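Lesezeit: 3 Minuten

Prüfliste Vorratsregal und Arbeitsplatz, mit Anmerkungen
Objekt: Duremska, Teeküche
Datum der Begehung: 19. Mai 2018
Prüfpunkte nach Hausliste Sarnov, Blatt 1488 (Regal, Tisch) und Blatt 1491 (Vorratsbehälter)

Bewertung: i. O. = in Ordnung; B = Bemerkung; M = Mangel, Frist bis zur Nachprüfung im Juli.

1. Tisch
1.1 Standsicherheit, seitliche Belastung von Hand: i. O.
1.2 Tischplatte, Kanten ohne Ausbrüche: i. O.
1.3 Kabeldurchlass in der Platte: B. Der Durchlass liegt unter dem Regal. Er ist beim Wischen auszusparen, Krümel sind abzusaugen. Abdeckkappe nachrüsten.
1.4 Klebebandreste auf der Platte: B. Entfernen, Fläche mit mildem Reiniger nachwischen. Kein Schaber.

2. Regal auf dem Tisch
2.1 Aufstellung: alle Füße liegen auf, kein Kippeln. i. O.
2.2 Verschraubung nachgezogen: i. O.
2.3 Belastung der oberen Ebene: B. Zulässige Höhe der Behälter über der Ebene laut Hausliste 125 mm. Nachmessung steht aus.
2.4 Untere Ebene: Die glatte Fläche zeigt Staub und Fingerabdrücke schnell an. Wischintervall bleibt wöchentlich.
2.5 Abstand der Behälter zur Vorderkante der oberen Ebene: M. Mindestabstand 3 cm, bei der Prüfung unterschritten. Stellposition kennzeichnen.

3. Greifen und Abstellen
3.1 Behälter werden über die Kante gehoben und nicht gezogen: i. O.
3.2 Freiraum neben dem Regal für beidseitigen Zugriff: i. O.
3.3 Blendung am Arbeitsplatz: B. Helle Flächen im Blickfeld erschweren das Erkennen von Kanten. Leuchte um eine Position versetzen.
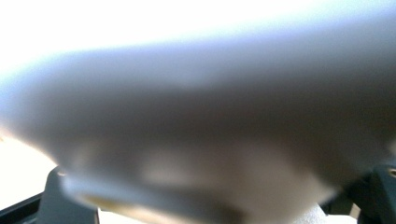 Divik merkt zu 3.3 an, dass die Leuchte nach dem letzten Umbau schon einmal versetzt wurde und das Problem damit nur auf die andere Tischseite gewandert ist. Vorgeschlagen wird eine matte Blende. Der Vorschlag wird übernommen, Punkt 3.3 bleibt bis zur Nachprüfung offen.

4. Vorratsbehälter
4.1 Glas ohne Sprünge und Abplatzungen am Rand: i. O.
4.2 Schraubdeckel schließen vollständig, Gewinde sauber: i. O.
4.3 Kennzeichnung von Inhalt und Abfülldatum: M. Körnige und pulverige Ware ist nach dem Umfüllen sonst nicht sicher zuzuordnen. Etikett auf das Glas kleben, Deckel werden vertauscht.
4.4 Füllstand: kein Grenzwert. Restmengen nicht mit neuer Ware auffüllen, Glas vorher leeren und trocknen.
4.5 Schädlingsbefall, Sichtkontrolle durch das Glas: kein Befund.

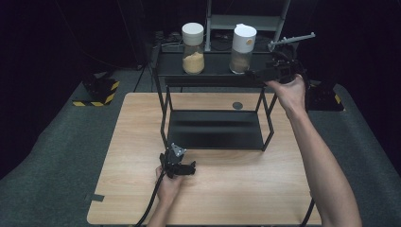

Zu 4: Vorratsgläser mit weißen Deckeln, obere Regalebene.

5. Umgebung
5.1 Leitungen hinter dem Regal: M. Bündeln und so führen, dass kein Behälter beim Zurückschieben aufliegt oder hängen bleibt.
5.2 Teppichboden unter und neben dem Tisch: B. Bei Glasbruch nicht kehren, sondern saugen, danach mit feuchtem Tuch abtupfen. Saugerbeutel sofort wechseln.
5.3 Verkehrsweg zum Tisch frei: i. O.

Ergebnis: Weiterbenutzung zulässig. Die Punkte 2.5, 4.3 und 5.1 sind bis zur Nachprüfung im Juli abzustellen. Ersatzetiketten über Zapata bestellen, Lieferschein zu diesem Blatt nehmen.

Kontakt | © 2018 Sarnov | Nach oben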